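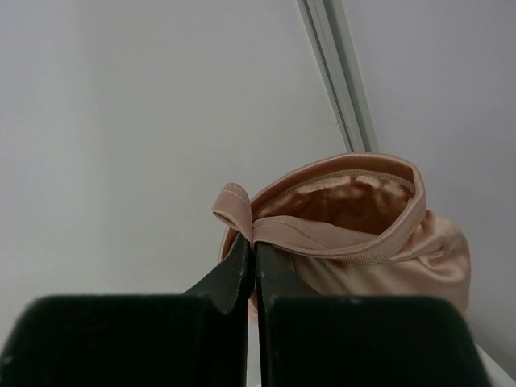 Ballettschläppchen, rosa Satin.

Ich hab mit Ballett angefangen. Mit Mitte vierzig, ohne Vorkenntnisse und mit Hüften, die seit Jahren nur Bürostuhl kennen. Thread, weil mich so viele danach gefragt haben (okay, meine Schwester und die Nachbarin).

Der Kurs heißt schlicht »Ballett für Erwachsene, Einstieg« und läuft im Studio Ikonen, hinten im Hof, über der alten Druckerei. Seit März bin ich dabei. Beim ersten Mal hab ich vor der Tür ernsthaft überlegt, ob ich nicht doch lieber einen Döner hole.

Zum Aufwärmen stehen wir ewig an der Stange. Pliés, Tendus, wieder Pliés. Sieht nach nichts aus und am nächsten Tag komm ich die Treppe nicht runter! Ich wusste nicht mal, dass man innen am Oberschenkel so viele Muskeln hat.

Am schlimmsten sind für mich die Arme. Beine UND Arme UND Kopf, und dann soll man dabei noch atmen. Die Lehrerin ruft »und weich im Ellbogen«, ich bin weich im Ellbogen, und schon sind die Füße falsch.

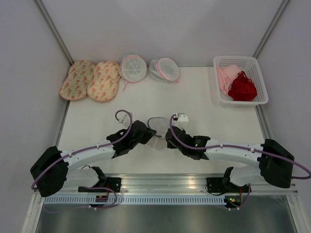 Joonas Turunen: Die Arme kommen später, echt. Ich hab die ersten Monate nur auf die Füße geachtet und oben irgendwas gewedelt. Machst du auch was an der Drehung oder lasst ihr das noch?

@Joonas danke, das beruhigt mich sehr! Drehen tun wir schon, aber nur halbe. Ich lande jedes Mal mit dem Gesicht zum Heizkörper – der Rest der Gruppe schaut zum Spiegel.

Zum Geld, weil das auch kam: Ich hab ausgerechnet, dass mich das im Jahr 800 Euro kostet, Kurs und Schuhe zusammen. Find ich viel. Das Fitnessstudio vorher war billiger, da war ich dafür nach drei Besuchen durch und hab trotzdem weitergezahlt.

Schuhe: fangt mit einfachen an und probiert sie im Laden an. Ich war bei Vindine am Markt und hab vier Paar durchprobiert, bis eins an der Ferse nicht gerutscht ist. Gummis annähen muss man oft selbst (ich hab's dreimal wieder aufgetrennt, fragt nicht).

Strumpfhosen und Trikot kommen bei mir ins Wäschenetz, kalt, wenig schleudern. Satin lass ich ganz aus der Maschine raus, da tupf ich nur mit einem feuchten Tuch drüber.

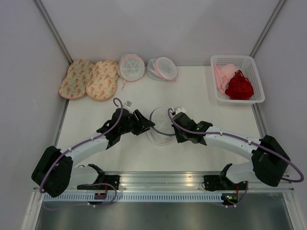 Runde Wäschenetze, weiß mit rosa Rand.

Im Herbst soll es eine kleine Aufführung geben, nur für Angehörige. Ich hab zugesagt und seitdem schlecht geschlafen. Wer aus der Gegend ist und mitmachen mag: Im Einsteigerkurs ist noch Platz, schreibt mir, dann nehm ich euch zum Schnuppern mit.

Start Entdecken Mitteilungen Nachrichten Profil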